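MEDIA RELEASE
April 2019

Before you bin the office computers, ask who did the sums

Skundusby repair co-operative questions the "replace every three years" rule

Businesses are being told, again, that an office computer older than three years is a drain on the company. Repair co-operative Skundusby would like to see the working.

The claim has turned up in sales brochures, in conference talks and in at least two council procurement guides we have read this year. It usually comes with a dollar figure for "lost productivity" and a footnote that leads to another brochure. When we wrote to the authors of one such guide asking where the number came from, we were sent a link to a supplier's home page.

"I'm not against new computers," said Skundusby coordinator Helmi Salminen. "If yours is too slow for the work, buy another one. But I've sat through a presentation where the colour of the graph was better explained than the data in it, and people around me were writing down the figure."

Skundusby went back through its own job book. Of 400 desktop towers brought in by small businesses and described by their owners as finished, 263 went back to the same desk after a repair or a part swap. The most common faults were tired drives, too little memory and dust. We make no grand claim for these figures. They come from one workshop, and people who bother to bring a computer to a repairer are probably not typical. They are, at least, figures that anyone can come in and check. 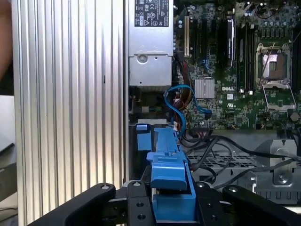
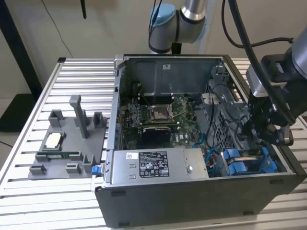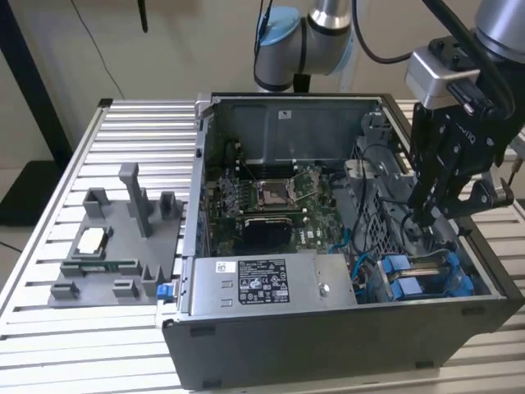 Desktop towers with the side off.
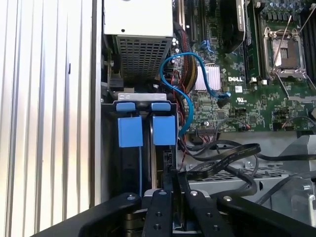

The cost side is just as thin. A replacement quote seen by Skundusby put the price of keeping an old desktop at roughly 2000 dollars a year. It counted staff waiting time at full salary, as though a person whose computer is starting up can't answer the phone or open the mail. It counted nothing for the days lost when a whole office is moved to new gear and the label printer stops working.

Nor are we persuaded by the green argument as it is now being put. A newer computer may well use less power. How long it takes to make up for being built and shipped is a fair question, and the leaflets we've collected don't try to answer it. "Responsibly recycled" is another phrase we'd treat with care until somebody names the recycler and says what was recovered.

Skundusby has put together a sheet of 29 questions for any business weighing up a fleet replacement. It asks what the computers are used for, what has failed and what the fix would cost, and whether the person giving the advice is paid on the sale. It also covers the cases where replacement is the sensible choice, such as when security updates have ended and no supported system will run.

The sheet is free and may be copied. Printed copies are at the Skundusby counter, and we'll post one to any business that asks. A revised version is due in August and corrections are welcome, including from suppliers who think we have been unfair to them.

Media enquiries: Helmi Salminen, Skundusby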